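Unit 3: Pattern and Repeat
Handout for the surface design course, Dundmont
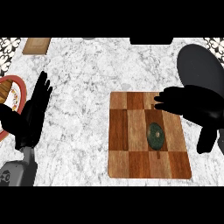
Once you start looking for repeats, you find them all over the place! A repeat is the smallest piece of a design that you can copy side by side to fill a whole surface. People have been making them for well over 3000 years, in mosaics, baskets and cloth, and the basic moves are still the same: slide, turn, flip. Kitchens are a great place to hunt. The cutting board, with its light and dark planks in a checkered arrangement, is a lovely case of two tones taking turns, while the veining in the white marble wanders off and never gives you a unit to copy. Compare both with the black-and-white motifs on the tile, then try sketching a motif of your own.

Words to know
Unit: the piece that gets copied.
Half drop: each column starts halfway down its neighbor. Wonderful for leaves and vines.
Ground: whatever sits behind the motif.

For next time
Draw one unit on grid paper, 20 squares wide, and repeat it 3 times in each direction. Check the edges first — a line that leaves on the right has to come back in on the left. Then read page 19 of the Bandport reader, the part on block printing.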